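Un pliego, un mantel y la tarde entera

Reportaje. El papel de color vuelve a la mesa del comedor - y no hace falta saber nada para empezar.
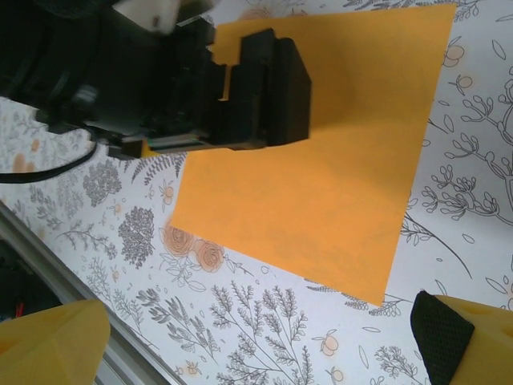
Syahrul Ong compra el papel por resmas y lo gasta por hojas sueltas. Naranja casi siempre. Lleva ocho años dando talleres en Gosley, en la trastienda de una mercería, y dice que el color lo eligió la clientela: el blanco asusta, parece un examen. El naranja no. Además se ve bien sobre cualquier cosa, incluso sobre un mantel blanco con plantas estampadas en gris y naranja, donde uno pensaría que el pliego se va a perder entre tanta hoja y no se pierde. Eso sí, el papel fino deja adivinar un poco el dibujo de abajo. A él le gusta. A otros los vuelve locos.

Primera lección, entonces: la mesa. Ong trabaja con mantel y discute con medio gremio por eso. Los puristas quieren tablero duro, vidrio si se puede, porque el doblez sale más limpio. Él reconoce que tienen razón y sigue con la tela. «En casa hay mantel. Si enseño sobre vidrio, la gente llega a su casa y no le sale.» Para marcar el pliegue fino pone debajo una carpeta de cartón, la saca, la vuelve a poner. Nada más.

El papel. Aquí se pone pesado, con perdón. Ochenta gramos para aprender, menos para las figuras con muchas capas, y nunca cartulina, que se quiebra en el doblez y deja una raya blanca horrible. En Tritdale, la papelería que lo surte desde octubre, venden un pliego teñido en masa, o sea que el color atraviesa la hoja y el corte no se ve pálido. El paquete cuesta 400 pesos y alcanza para un grupo completo. También hay un Kater, importado, más liso, precioso, carísimo. Lo guarda para regalos.

- ¿Y si la hoja viene rectangular?
- Mejor. Se aprende a sacar el cuadrado.

Lo hace en dos segundos: esquina al borde contrario, uña, se recorta la tira sobrante. La tira no se tira - sirve para estrellitas, para separadores, para probar el pegamento. Tiene una caja de galletas llena de tiras. Dos cajas, corrige después.

En el grupo hay de todo. Una jubilada que hace sobres y solo sobres. Dos hermanos que se pelean por la regla metálica. Un contador que llegó por prescripcion médica, según cuenta, y que ahora pliega cajas con tapa para guardar tornillos. Las cajas son lo que más se pide: base, tapa un par de milímetros más grande, listo. Una tarde. Los sobres, media. Las grullas, que todo el mundo quiere, Ong las deja para el segundo mes y no las negocia.

Errores que se repiten, anotados de prisa mientras él recogía:

Doblar en el aire. Siempre contra la mesa.

Manos con crema. El papel teñido se mancha y la mancha no sale, ni con goma ni con nada.

Dejar la hoja al sol de la ventana. El naranja aguanta unas semanas, luego se va a un salmón triste.

Querer corregir un pliegue ya marcado. Hoja nueva. La vieja, a la caja de galletas.

El año pasado prepararon con la biblioteca Unnithan una guirnalda de 1000 piezas para el vestíbulo. Querían 2000. Se cansaron, dice, y además faltaba pared. Quedó colgada todo el invierno y cuando la bajaron cada quien se llevo un tramo; el suyo está sobre el refrigerador, ya medio descolorido, con polvo.

Para empezar en casa pide poco: papel, regla, una plegadera o el mango de una cuchara, tijera que corte de verdad. Pegamento en barra, no líquido, que arruga. Y despejar un lado de la mesa, no toda, que si hay que quitar todo nadie empieza.

El próximo grupo abre el 15 de enero de 2023. Ocho lugares, materiales incluidos, se apunta uno en el mostrador de la mercería. Que lleven delantal no hace falta. Que se laven las manos, sí.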